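Search this site
Enter keywords Go

Saturday, October 31, 2020
By Burgi Gasser, for the Emilthorpe Women's Circle

EMILTHORPE WOMEN'S CIRCLE TO HOLD FALL LUNCHEON AT THE OLDEN ROOM, WITH FEWER SPEECHES THAN USUAL

The Emilthorpe Women's Circle will hold its fall luncheon at noon on the second Thursday of next month in the Olden Room on Leckie Street. Members and their guests are invited. Seating will be limited to four at a table, the windows will be open, and anyone who felt cold at the September meeting should expect to feel cold again.

The Circle has been told by several people that a luncheon this year is a poor idea. It has also been told by several people that a luncheon on a computer screen is a good one. The board tried the second in spring and has its doubts. Two speakers could not be heard, and the raffle was drawn before half the members had found the right button. Members who would still like to follow from home may ask for a telephone line, which will carry the talk but not, we are sorry to say, the lunch.

The guest speaker is to be a member of the Erker Trio, who will talk about playing for small rooms and sing five songs, most of them older than the people who will be listening. Past notices from this office have called every speaker "inspiring" and every program "not to be missed." Some of those programs could have been missed. This one runs for under an hour, and the singer has agreed in writing to stop when the coffee comes out.

Lunch is cold poached salmon or a mushroom tart, with rolls, salad and a baked apple. Each meal will be served already plated. There will be no buffet and no dessert table, and the Circle asks members not to bring cakes from home, however good the cake.

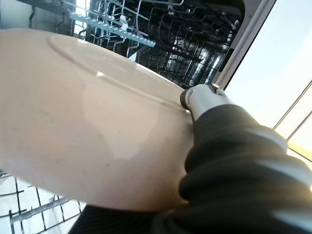

A cream-colored plate with a raised foot ring.

Part of the ticket price will go to the Circle's winter visiting fund, which pays for rides, groceries and phone cards for older residents of Emilthorpe. Readers may fairly ask how much. Charity luncheons have a way of raising a great deal of good feeling and not much money once the hall and the flowers are paid for, and this Circle's have been no better than most. For that reason there will be no flowers. The Olden Room has lowered its rent for the day. A full list of what came in and what went out will be mailed to every member after the event — including the printing bill, which has been a sore point.

"I was against having it at all, and I am still not sure," said Burgi Gasser, who is handling bookings. "But the fund needs the money, and a letter asking for checks brought in very few checks. If people would rather send a donation and stay home, that suits me fine. I would only ask them to send it."

A proposal to give out a Member of the Year award at the luncheon has been put off. The board could not agree on what the award was for. It may come back in the spring.

Bookings close five days before the luncheon and will not be taken at the door. When calling, please give the names of everyone at your table and say which meal each person wants. Tables will not be shared between parties unless both parties ask. Guests who need to be seated near the entrance should say so when they book. Parking behind the Olden Room is free, whatever the sign says, but the lot is small and the lower end floods.

Should the county change its rules on indoor meetings, the luncheon will be called off and tickets paid back in full. The Circle will not turn them into credit toward some later event, as was done once before without asking anyone.

To book, call the Circle's office on weekday mornings and let it ring. The machine is full.

We use cookies to improve your visit. By staying on this site you agree to their use. Accept Learn more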